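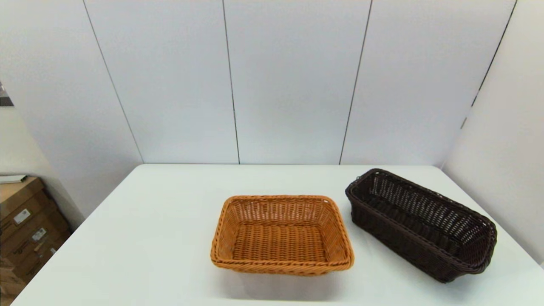 Re: Lake Goritz walleye, bag limit
From: Hajar Benkirane
May 17, 2022

> The Drirnard landing folks say the limit drops to 11 at the end of
> the month. Does that cover perch too, or only walleye? And is the
> north ramp open yet? My boat is 12 feet, if it matters.

Only walleye. Perch are still a free-for-all, as anyone who has tried to clean a bucket of them at midnight will know.

The north ramp opened in March and has been eating trailer hubs ever since. Twelve feet is fine. Use the Mahrous side if you like your axle – it's 711 yards farther by water, and I have rowed every one of them.

The state put over 1,000 walleye fingerlings in last spring. I have personally met two. Both took a Grarwood spoon in the chartreuse, trolled slow along the weed line, and both were shorter than the spoon deserved.

Bring your own net. Mine is on loan to the lake.

Hajar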